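Print this page | E-mail this page

Section 4: Setting Up Sorting Stations in the School

This section is for the staff member named as site lead on the Gedby Schools Waste Reduction enrolment form. It covers the placement of sorting stations, the fitting of signs, the first week of use and the recording of weights. Section 3 (Baseline Waste Audit) must be finished before any station is put out. Organics collection outside the building is covered in Section 5.

4.1 Before you begin

Confirm that the following have been delivered and signed for:

- station frames, one for each location marked on your floor plan
- bin inserts in three colours (green for organics, blue for mixed recycling, grey for landfill)
- sign holders and printed sign sheets
- one hanging scale with hook and strap
- the Ringate logbook, or login details if your school records weights online

Missing or damaged items should be reported to the program office at Pralach within one week of delivery. Please quote the delivery number printed on the packing slip. Items reported after that time will be replaced from the following term's stock.

Note: Schools that joined the program under the earlier agreement may still hold brown organics inserts. These may remain in use, provided that every organics insert in the building is the same colour. Do not mix brown and green.

4.2 Choosing locations

1. Take the floor plan from your enrolment package and mark the places where students and staff eat. Include rooms that are used for lunch only in wet or very cold weather.

2. Mark every existing garbage bin in and next to those places.

3. Place one station at each main exit from an eating area. A station must be on the path that students already take when they leave. It should not be in a corner, behind a door or beside the serving counter.

4. Remove all other bins from the eating area, or move them into the station. A single garbage bin left near the door will draw most of the material away from the station, and the weights for that week will be of no use.

5. Check that each station leaves the full width of the exit clear. The clearance required is set by your local fire authority and may be greater than that shown on the floor plan.

CAUTION: Do not place a station in front of a fire extinguisher, an alarm pull station, an electrical panel or a heating vent. Stations found in these positions at inspection must be moved the same day.

6. Send the marked floor plan to the program office. Keep a copy at the front of the logbook.

4.3 Assembling the station

Two adults are required. Students should not take part in assembly.

1. Lay the station frame on its back on a clean floor and open both legs fully. The locking bars will click when they are in position.

2. Stand the station upright and press down firmly on the top rail. If either leg moves, lay the station down again and repeat step 1.

3. Place the inserts in the order organics, recycling, landfill, reading from left to right as the student approaches. The same order must be used at every station in the building, including those in the staff room.

4. Line the landfill insert with a standard bag. Line the organics insert only with a certified compostable bag or with newspaper. The recycling insert is not lined.

5. Set the liquids pail on the floor at the start of the station, before the organics insert. Liquids are emptied into this pail first. Milk and juice left in cartons are the most frequent cause of rejected recycling loads.

CAUTION: A full liquids pail is heavy and will spill on stairs. The maximum fill line is marked on the inside of the pail. Empty the pail when this line is reached, even if the lunch period has not ended.

4.4 Fitting the signs

Signs may be used in the plastic holders supplied, or placed in ordinary picture frames where the school prefers a more permanent display. Frames with glass are not permitted at student stations.

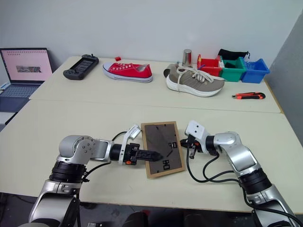 Rectangular picture frame on a tabletop.

1. Select the sign sheets that match the materials accepted by your hauler. The hauler's list is in Appendix B. Where your hauler does not appear in Appendix B, contact the program office before printing.

2. Replace any photograph on the sign sheet that shows an item not sold or commonly brought to your school. Students sort more accurately from pictures of the wrappers and containers they handle each day. Blank sheets are provided for this purpose.

3. Hang each sign directly above the matching insert, with the lower edge at the eye level of the youngest students who will use that station.

4. In schools that teach in both official languages, or where many families speak another language at home, use the two-language sheets. Do not tape a second sheet below the first.

5. Inspect the signs at the end of every month. Replace sheets that are torn, faded or stained.

Note: Hand-drawn signs made by students are welcome and may be hung on the wall beside the station. They should not replace the printed signs above the inserts.

4.5 Training station monitors

Each station requires a monitor for every lunch period during the first four weeks. Monitors may be students in Grade 4 or above, working in pairs, with an adult present in the room.

1. Hold one training session of no more than half an hour. The session plan prepared by Deirdre Ó Riain is included in the enrolment package and may be photocopied.

2. Show monitors how to direct other students to the correct insert. Monitors point and explain. They do not sort on another student's behalf, and they do not reach into an insert to remove items.

3. Provide an apron and a pair of tongs to each pair of monitors. Tongs are for items that have fallen on the floor.

4. Post the monitor schedule where classroom teachers will see it. Allow monitors to eat before their duty begins.

5. Review the allergy list with the school office before assigning students. A student with a food allergy may serve as a monitor only with the written consent of a parent or guardian.

CAUTION: Broken glass, needles and batteries must be handled by an adult. Follow the school's own procedure and note the event in the logbook.

4.6 Weighing and recording

Weights are taken at the end of the last lunch period. All weights are recorded in kilograms to one decimal place.

1. Hang the scale from the bar supplied. Switch it on and wait for the display to show zero.

2. Weigh one empty insert of each colour. Enter these figures in the box at the top of the page. They need to be taken only once per term unless an insert is replaced.

3. Weigh each full insert in turn and enter the figure in the column for its stream.

4. Subtract the weight of the empty insert. Online users may skip this step, as Ringate makes the subtraction when the page is saved.

5. Record the number of students present that day. The figure is available from the school office after morning attendance.

6. Have the page initialled by the adult on duty.

The diversion rate is the combined weight of organics and recycling divided by the total weight of all three streams, shown as a percentage. The program target for the end of the first year is 65 per cent. Schools below the target are not removed from the program. They will be offered an additional visit from a coordinator.

In the last full program year, participating schools in the district sent 3,501 kilograms of food scraps to the Ó Ceallaigh composting yard. Loads are inspected on arrival, and any load containing visible plastic may be refused. The school is informed in writing when a load is refused, and the weight for that collection is entered as landfill.

4.7 If the station is not working well

Organics insert contains wrappers or cutlery. Check that the sign is at the correct height and that monitors are present. Where the kitchen supplies cutlery marked as compostable, confirm with the hauler that it is accepted. Many haulers do not accept it.

Line-ups form at the station. Add a second liquids pail. If line-ups continue, ask for a second station for that exit, or dismiss students by table.

Odour or fruit flies. Empty the organics insert after each lunch period, rinse it and leave it upside down to dry. Do not use bleach in the organics insert.

Scale shows an error or will not return to zero. Replace the batteries. If the fault remains, return the scale to the program office and estimate no weights in the meantime. Leave the column blank and write "scale out of service" across the page.

Evening groups use the wrong insert. Move the station to a locked room at the end of the school day, or arrange a short orientation with the group leader. Sign sheets for community users are available on request.

4.8 Contacts

Set-up and deliveries: Donal Tierney, Program Office, Pralach
Logbook and online records: Girish Tomar
School visits and monitor training: Caoimhe Costello
Collections and refused loads: Bram Vermeulen, Ó Ceallaigh yard

Requests for a visit in September should reach the program office before the end of August. Telephone inquiries are answered until 4:30 p.m. on school days.

Continue to Section 5: Outdoor Organics Storage and Collection

Print this page | E-mail this page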